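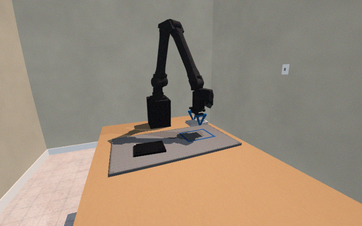
Brevix opens its Dornstead workshop to the public for robot arm day

Brevix is throwing open the doors of its Dornstead workshop this Saturday, and anyone with an interest in robots (or just a bit of curiosity) is warmly invited to come along.

The day is built around Broltidano, the company's programme for teaching robot arms to handle small, everyday objects. Visitors will be able to follow the work from its earliest stage, in simulation, where a virtual arm practises over a tabletop, through to the real machines on the workshop floor.

Doors open at 10am and the first demonstration starts half an hour later. Each one lasts 30 minutes, with plenty of time for questions, and the engineers are hoping for awkward ones! Children can try steering a simulated arm themselves, and there will be a second set of screens upstairs for anyone who would like a longer go.

Last year's open day drew 392 people, almost twice what the team had planned for, and the queue for the simulator ran out into the yard. This time there is room for 500 over the day, and 183 places have already been booked by local schools and clubs.

"We spend our weeks watching these arms learn, and it's a real pleasure to show people how it's done," said a Brevix spokesperson. "Last year we had a lovely mix of retired engineers, students and whole families, and we were still chatting at the gate after closing time."

Cao, the bakery next door, will be serving hot drinks and rolls in the yard until 3pm.

Entry is free. Places can be booked through the Brevix website or at the workshop reception. The ground floor is step-free, and a lift serves the upstairs room. Parking is limited, so visitors are asked to walk or use the bus where they can.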